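Tiltance finishes first round of household tidying recordings and opens applications for the second

MEDIA RELEASE
21/12/2018

Tiltance has finished the first round of Kitumero, its project to collect examples of people handling ordinary household objects. The round closed with 1,466 usable recordings made by 85 people using hand-held grippers. They will be used to train a learning system that controls a two-fingered robot arm.

Recording began in August. A second round will open in the new year, and Tiltance is taking applications from people who would like to record for it, as well as from households willing to make a living room or kitchen available.

Each recording shows one short job done from start to finish. A person holds the gripper by its handle, closes the fingers with a trigger and moves an object from one place to another. A camera mounted on the tool records what is in front of the fingers, and the opening and closing of the fingers is logged at the same time. The learning system is given both records together, so it can match what was in view with what the hand did next.

Genalyn Galang, who leads the collection work at Tiltance, said the team chose hand-held tools after a short trial in which people steered a robot arm remotely.

"Steering the arm was slow, and people got tired of it," Ms Galang said. "They would spend ages lining up on a cup that they could have picked up without thinking at home. With the tool in your hand you move more or less the way you always do, and that's the behaviour we want the system to learn from."

The fingers on the tool are the same shape as those fitted to the robot arm. An object that can't be picked up with the hand-held version is unlikely to be picked up by the arm, and people recording are asked to say so and go on to the next job.

The first round covered tabletops only. Tables were set with a mix of things that differ in size, weight and finish, from pens and puzzle cubes to boxes, books, ornaments and bottles of detergent. Shiny objects were included on purpose, as their colour can change a good deal with the light and the angle of view.

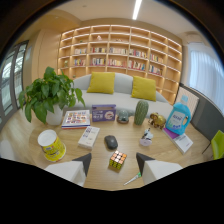
Crowded tables took the most time to record and are expected to be the most useful. When objects sit close together, a person will often come in from an unusual side, or nudge one thing out of the way before taking hold of another. Early recordings made on nearly bare tables had very little of this in them, and the team stopped making them after the first fortnight.

Jobs were given out on printed cards. A card named an object and a place to put it, and left the rest to the person holding the tool. Everyone recorded in sessions with 6 cards each, with a break before starting another session. The order of the cards was shuffled and the table was rearranged between sessions.

Missed grasps and dropped objects were kept as long as the person recovered and finished the job. Recordings were set aside if the camera lost track of its position, if a hand covered the lens, or if the job on the card was left unfinished. All of them were checked by a reviewer before being counted.

"A lot of our checking time goes on very dull things," Ms Galang said. "Did the trigger log start when the video started? Is the card number right? We had one whole afternoon of good recordings with the wrong card numbers, and two of us sat down and fixed them by hand. I would do that again before I threw them out."

The tools themselves were built by Kozłowski, a small workshop that also makes the fingers for the arm. The first version had a stiff trigger that left people with sore hands by the end of a session. Kozłowski replaced the spring and moved the handle back slightly, and all but the earliest recordings were made with the revised tool. The wide-angle lens was kept from the first version. It bends straight lines noticeably, but it shows the sides of the room as well as the table – and that helps when working out where the tool is and how it is moving.

Tiltance will spend the coming weeks training on the first round. The arm will then be tested on tables it has not been trained on, with objects held back from the recordings. Results will be published whether or not the arm performs well, along with a list of the objects used.

The second round will add kitchen benches, low shelves and open drawers. It will also include jobs in two parts, such as moving a box and then placing something on top of it. These will be recorded in 7 homes to begin with, and more will be added if the equipment holds up to being carried about.

People applying to record don't need any experience with robots. They need to be 18 or over, able to stand for the length of a session and comfortable squeezing a trigger repeatedly. Left-handed applicants are especially welcome – most of the first round was recorded right-handed, and the team would like a better balance. Training takes one morning and is paid at the same rate as recording.

Households taking part will be asked to put away mail, family photographs and anything else they would prefer not to have recorded. Sound is not recorded. A household can ask for its recordings to be deleted at any time before they are added to the training set, and will be told the date on which that will happen.

Application forms for people and for households are available from the Kitumero page on the Tiltance website. Anyone who recorded in the first round will be contacted directly and does not need to apply again.

About Tiltance
Tiltance develops control software for small robot arms used in homes and care settings. Kitumero is its first project to collect recordings from people outside the company.

Media contact
Genalyn Galang, Kitumero collection lead, Tiltance
Interviews and demonstrations of the hand-held tool can be arranged on request.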